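Plating station stops with fruit in hand, waits for left arm
Reading time: 3 min

Opened by Folasade Ogunleye, breakfast service
Status: open, workaround in place

Hi all, me again! I said I'd write this one up properly instead of shouting it across the kitchen, so this is everything I've got so far (sorry, it's a bit long).

The plating station has started stopping halfway through the fruit job. The right arm picks up the fruit, gets so far, and then just hangs on to it. No alarm, no red light, nothing on the Skudow panel except "waiting for partner". The partner is the left arm, and the left arm isn't doing anything at all. You can clear it by pressing resume, but then somebody has to be standing there to press it, and the whole idea in June was that we wouldn't be standing there.

It happened 3 times on my first shift back and 6 times the shift after. Asnakech had it too on the late breakfast, so it isn't just me being unlucky.

What I've tried:

- Restarted the station from the panel. Fine for a bit, then the same again.
- Swapped the job list back to the old one. No change.
- Wiped down the table and both hands, in case it was something daft like a smear of jam. No change.
- Ran job 52 (fruit to plate) on its own with nothing else queued. It still stopped, so I don't think it's a queue problem.

Fuad then ran the same job in the simulator on the office machine and got the stop there as well, which I was quite pleased about because it means I'm not breaking it!
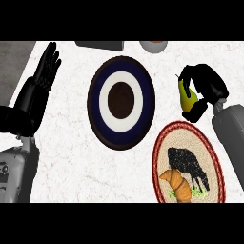
Job 52 in the simulator: pear held by the right hand, left hand open and empty, centre plate still clear.

Fuad's thinking is that the job has a handover step left in it from when the fruit and the pastry were going on the same plate. The right arm wants some sort of OK from the left before it puts anything down, and the left hasn't been given a part to play. He's sent the log to Trillon and asked whether the step can come out or has to be switched off somewhere else.

Update from me, after the lunch changeover

Setareh asked what this means for the rota, so I'm putting it here where everyone can see it. Since the station came in, the early person does checks and trays and then goes out front, and the plating mostly looks after itself. With the stops, I've been staying in the back until ten past nine, and Amanuel has been out front on his own with a queue. He's been very nice about it but it's not fair on him. I'd also say the resume button is in a silly place, because you have to put down whatever you're carrying and walk round the end of the bench to reach it. Could we have a second one by the pass? Or even just a beep, so we know it's stopped before the plates run out.

The other thing, and I know it isn't strictly a fault: I do miss plating a bit. When I did it by hand I'd notice if the pears were going over. Now I only find out when a plate comes back. Asnakech has started going through the fruit box before she loads it and I think we should all be doing that, station or no station.

Update from Fuad Gebru

Trillon have replied. They agree it's the handover step. They'd like us to leave job 52 as it is until they send a changed version, and use the single-arm job in the meantime. It's slower, but it doesn't ask the left arm for anything. I've tried it in the simulator and the pear went down on the plate. Not tried on the real station yet.

Update from me

Single-arm job loaded and running since the second batch. No stops so far this morning, touch wood. It is slow, he's right, so I've been starting it before I do the trays and that seems to even out. Setareh says the beep is possible and the second button needs a quote from Kiiskinen, who did the bench.

Leaving this open until the new version of 52 turns up. If you get a stop on the single-arm job, please write down the time and what it was holding, and don't restart before Fuad's had a look.

Recent tickets
Zeramum site: label printer skips every other sheet
Skudow panel goes dim after lunch
Tray counter wrong following stock change
Request: bigger text on the job list
Gloves catching on the bench end (closed)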